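Getting a refund of studio deposit after band member quits?
Posted in Bands & Recording

Rocío Palacios
Hi all, long-time reader, first time I've had to ask anything. I sing and play some guitar in a folk-pop group (four of us until last month, now three) and we had a week booked at a small studio called Gretham to record our first EP in July. I paid the deposit, 800 dollars, out of my own savings, and the other three were going to pay me back out of gig money.

Then our drummer left. No big fight, he just got a job out of state. The trouble is that two of the songs are half his, he hasn't paid me a cent of his share, and the studio says the deposit can be moved to another date but can't be refunded. We had the whole conversation at my kitchen table and came away with no decision at all, except that I should ask strangers online.
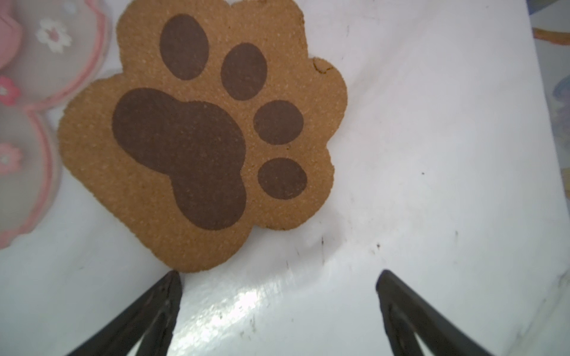
Cork paw print with dark brown pads

So what would you do? I can see three ways of going at it. We could keep the July week and hire a session drummer. We could push it to the fall and find a real replacement first. Or we could record as a trio, with no drums, which our fiddle player is weirdly excited about. I also don't know if I'm allowed to record the two shared songs. He says "sure, whatever" in a text but I've read enough horror stories on here to be nervous. The working title of the EP is Putevia, after one of those two songs, so dropping them would hurt!

Maite Collado
Keep the week! I've been in your shoes, or pretty close, and we moved our dates "just until we find somebody" and the band was done by Christmas. Having a date on the calendar is half of what keeps people showing up to practice.

On the money, split the deposit three ways now and stop waiting on him. You can still ask him for his part, and if he's decent he'll pay something, but don't let the whole plan hang on it. We had a bass player who owed us for a van rental and I spent more evenings being mad about it than I ever spent in that van.

For the songs, get it in writing, and I mean something better than "sure, whatever." One page is plenty. Put the song titles, who wrote what, what percentage each of you gets, and a line saying he's fine with the group recording and releasing them. Everybody signs and everybody keeps a copy. We did ours at a coffee place between sets and it took maybe ten minutes, most of it spent arguing over whether coming up with a bridge counts as writing.

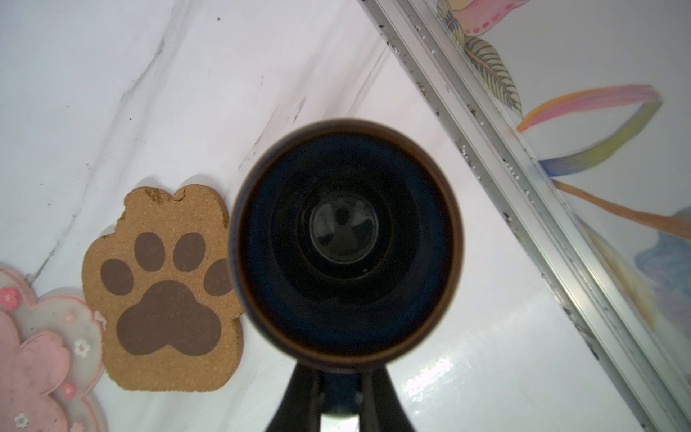
And do that before you go in, because it's a much friendlier talk when there's no finished recording to fight over. If he wants his name on the sleeve, give it to him, it costs you nothing. I'd also register the songs with whatever rights society you all belong to, with the same percentages as on the page. We forgot that step and had to sort it out two years later, with one guy who had changed his phone number and another who had stopped speaking to him.

As for the session drummer, ask the studio who they use. Most small places know a couple of people who can learn five songs from a phone demo and be good by the second take. Ask what they charge per song and per day, the two can come out very different. Oh, and send them the demos with a click if you have one - ours had to guess at the tempo on everything and guessed fast.

Siiri Mockus
trio. no drums. half the folk records I love have no drums on them

Abdelghani Salem
I'd go a bit slower than Maite on this. Read the booking terms again and see how late you're allowed to move the week, then pick a day before that as your own deadline. Try one rehearsal as a trio and record it on a phone. If it sounds thin you'll know right away, and you still have time to call a drummer. My old group Dellomel did a whole set that way when our guy had the flu, and two of the songs stayed like that for good (the loud ones did not survive, I'll admit).
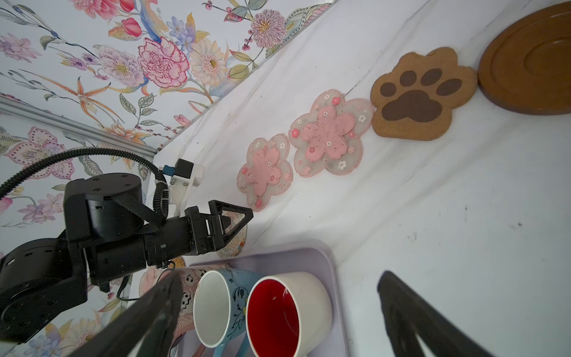 Yolanda Ortuño agrees with the phone test but says to play it back the next morning, when your ears have had a rest, and to try the two shared songs first. She also thinks you should ask Gretham if they'd swap the full week for three days and put the rest of the deposit toward mixing, as a trio with no kit to mike up won't need all that setup time.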